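Home | Research Groups | Open Positions | Facilities | Contact

Robot Fault Review Assistant, Bevthorpe Manipulation Lab
Part time, paid, one position

The Bevthorpe Manipulation Lab is hiring one assistant to work through a grip fault on our two-arm assembly station. The job is mostly watching, logging and sorting. You don't need to know how to program a robot.

In February the station began letting go of small parts during insertion. The logs said the hand was closed and the grip force was normal, but the part had already slipped or tilted. In the worst case the right arm kept pushing with a peg jammed sideways in its fixture, and the hand pressed down until the force limit tripped. The limit worked and no one was at the table. We still treated it as a safety matter, and the station has run at reduced speed ever since.

Before the slowdown the station had logged 2,617 insertions. We have pulled 105 of them that show the fault or might show it. We need a person to go over those first, and then help us run 200 new ones at low speed, writing down what the fingers are doing at the moment the part moves.

The task board uses blue parts and white plates. All work is done with both arms in place at the table.

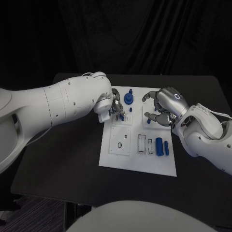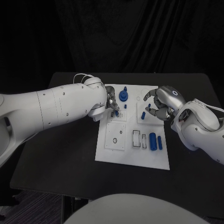
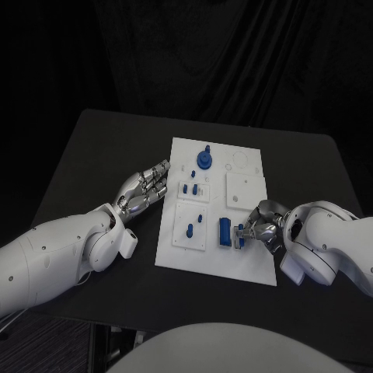 Do I have to reach onto the board while the arms are powered?

You never do that. Parts are reset only after the arms are stopped and the session lead has called the table clear. If a part falls or jams in the middle of a run, you press the stop, leave the part where it is and write it up. A run that ends in a stop counts the same as any other run.

What you will do

Review recorded insertions and mark the moment a part slips, tilts or is released early.
Sit in on live sessions as the second person, with a hand on the stop button.
Reset the parts between runs from a printed layout sheet.
Fill in the fault form, including the runs where nothing went wrong.
Join a short review on Thursday at 3 p.m.

What we are looking for

You should be able to pay attention to slow, repeated work for two hours at a time and write short, clear notes. You should also be willing to stop a run when you aren't sure. We would much sooner lose a run than have someone wait to see what happens. Shop, warehouse or inspection work is useful background. A degree is not required.

Students at Bevthorpe may apply if they are not already on the Fernard project. That group wrote the grip controller, and we want the review done by someone outside it.

Training and supervision

Everyone in the room takes the half-day safety course before their first session, including people who have worked with robot arms before. You will report to Bindu Warrier, who leads the sessions. Panagiotis Karagiannis keeps the fault log and will show you how entries are written. Sessions are held in the Chettiar Building, ground floor, with step-free access from the parking lot.

To apply

Send a resume and one paragraph about a time you noticed something going wrong at work and what you did next. Mark it "Fault review" and leave it at the Chettiar front desk, or use the form on the Open Positions page. Interviews are in person and take half an hour.

Last updated: February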